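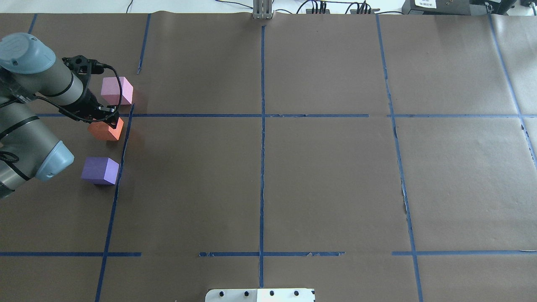 3. Laying out the cutting and layout table

3 min read
Search this guide Search Clear

This section covers covering and marking the table used with the Bitaton pattern board. Finish section 2 (leveling the legs) before you start. The table must be level and wiped clean.

3.1 Cover the table

1. Unroll the brown paper with the curl facing down. Leave it for an hour under its own weight if it has been stored on end.
2. Trim the paper so that 100 mm hangs over each side.
3. Fold the overhang under the tabletop and tape it to the underside. Start at the middle of each long side and work toward the corners.

Note: Do not use glue. The paper is meant to be changed when it tears or gets too marked to read.
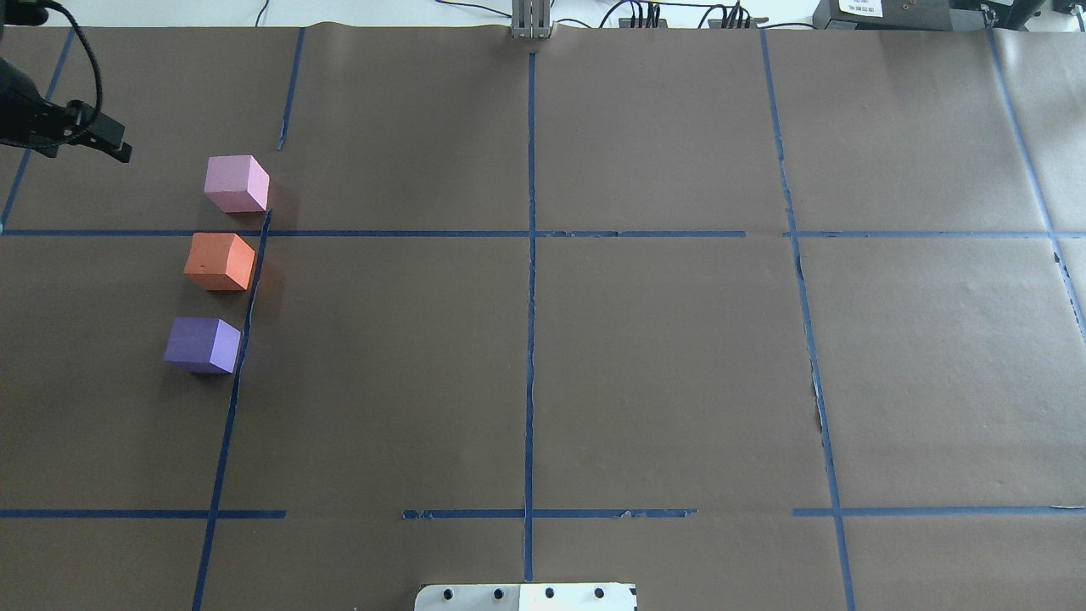

3.2 Mark the grid

1. Measure in 125 mm from the left edge and make a pencil tick at the front and back of the table.
2. Run painter's tape between the two ticks. Keep the same side of the tape on the ticks along the whole length.
3. Repeat for the other long lines, then do the cross lines.
4. Press the tape down with a dry cloth. Blue tape shows up well on brown paper, but any color will do if you can see it under your work lights.

Caution: Do not cut tape to length on the table with a knife. The blade goes through the paper and scores the top. Tear it or use scissors.

Small errors between cells do not matter for fabric up to 3000 mm long. For longer pieces, use the steel rule supplied with the Dovden extension leaf - see section 6.

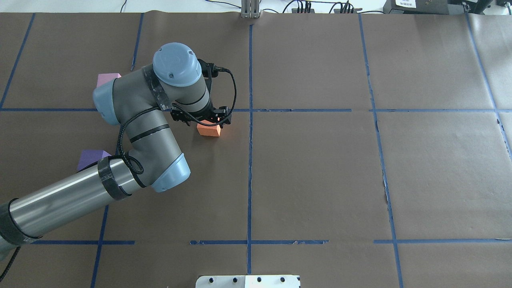 3.3 Set the lamp height

1. Loosen the lamp collar.
2. Raise the lamp until the dial reads 173.
3. Tighten the collar by hand. Do not use pliers.
4. Check for glare on the tape. If a line is hard to read, turn the shade toward the wall and check again.

3.4 Check the crossings

Look at each point where two strips meet. The upper strip should lie flat over the lower one with no bubble. If a strip has drifted, lift it slowly from one end and lay a new piece - used tape does not hold well the second time. 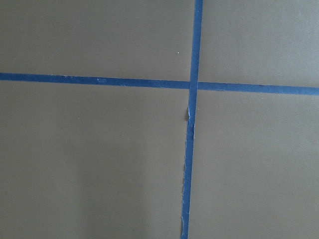

Tape lines crossing

Replace the tape every August, or sooner if the ends begin to lift.

Related sections
Leveling the legs
Fitting the Dovden extension leaf
Storing paper rolls
Skoltulholm parts list
Batista lamp: changing the bulb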